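Chores and Machines: Where Things Stand

A gallery page from the Larkum workshop notes
Updated July 30, 2022

People who visit the workshop nearly always ask the same thing. When can I buy one that does the dishes? The short answer is that parts of the job can be done now, on a good day, by a machine that costs more than the kitchen. The long answer is the rest of this page.

We started keeping these notes in November, when we began running the same small set of chores over and over, first in simulation and then on the bench. The chores are dull on purpose. Pick up a can. Clear a plate. Move a piece of fruit from one side of a counter to the other. Put a box back on a shelf with the label facing out. Anyone who has worked a shift in a store or cleaned up after dinner has done all of them without thinking.

The simulated kitchen is called Zumdale. It has a counter, some everyday items and a robot arm, and it can be reset in a second, which a real kitchen can't. The shop-floor version is called Limier and has shelves, bins and a checkout belt. Both run on ordinary office computers overnight.

Picking things up

Grasping is the part that has come along the furthest. A stiff object with a simple shape, standing upright with space on each side, is about as easy as it gets for two fingers. Soda cans are a favorite for that reason. The sides are straight, the top has a rim, and every can of the same kind is the same size.

In our last long run in Zumdale we gave the arm 484 attempts at lifting a can and setting it down again in a marked spot. It managed 452. Most of the misses came on the way down, with a finger touching the can just before the approach was finished and tipping it. A person would feel that touch and back off. Our arm in simulation has no sense of touch at all and works only from what its camera shows.
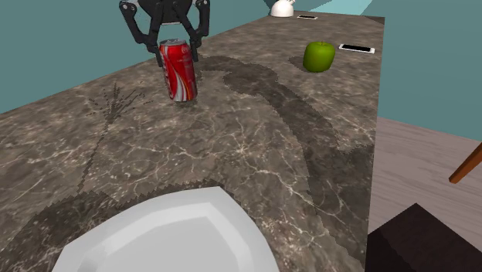

Shadows gave us more trouble than we expected. An arm working under a lamp throws its own shadow over the counter, and the shadow moves when the arm moves. Early on, the software would sometimes treat a dark patch as an object and steer around it, or lose track of the real edge of something half in shade. Patterned stone makes this worse than a plain white surface does. We now change the light direction and the counter surface between runs, and the errors have dropped, though they have not gone away.

Fruit is harder than cans. An apple is round, it rolls, and no two are alike. In simulation the apple is always a perfect apple. On the bench we use real ones from the grocery store, and they get bruised. A grip that is firm enough to hold a wet apple is often firm enough to mark it. For a warehouse that is a serious matter. For a home it may not be.

Flat things are harder again. A phone lying on a counter gives two fingers almost nothing to hold. People slide it to the edge or get a fingernail under it. We have tried the sliding method with the arm and it works if the edge is near and clear. With a chair pushed up against the counter it usually doesn't.

Plates

Plates are where most visitors lose patience with us. The arm can take hold of a plate by the rim if it comes in at the right angle. Keeping it level is the next problem, and a plate with food left on it is heavier on one side. We ran 191 plate pickups on the bench this spring using plastic plates, and we are glad they were plastic.

Loading a dishwasher is several jobs in a row, and each one has to go right. Find the plate, lift it, scrape it, turn it on its side, find an open slot, let go. If every step works nine times out of ten, the whole thing works a little more than half the time. You would not keep a dishwasher helper like that in the house.

On the shop floor

Stores are easier than homes in some ways. Shelves are where the plan says they are, boxes come in known sizes, and there is usually somebody on staff who can put things right when the machine stops. The Michailidis grocery let us try a shelf-facing run after closing time. The arm pulled 715 boxes forward to the front of the shelf over several nights, slowly. A clerk would have been done with the same shelves long before.

Speed matters less at night, when the store is closed and nobody is waiting. That is where we think this kind of work will start to pay off first. Bags of chips, bottles with odd necks and anything in thin plastic wrap still go to the clerk.

What we would say today

If your chore is one stiff object, moved from one known place to another, a machine can do it now. If it is a counter full of different things after breakfast, with a chair in the way and the sun coming in low, it can do some of it, and you will spend as much time watching as you would have spent cleaning up.

We get asked for a year. We don't have one. The gap between the simulated counter and the real one is still wide - a run that goes well in Zumdale may need weeks of work before it goes well on the bench. The next batch of runs will cover mugs and kettles, with handles turned in every direction, and then back to plates.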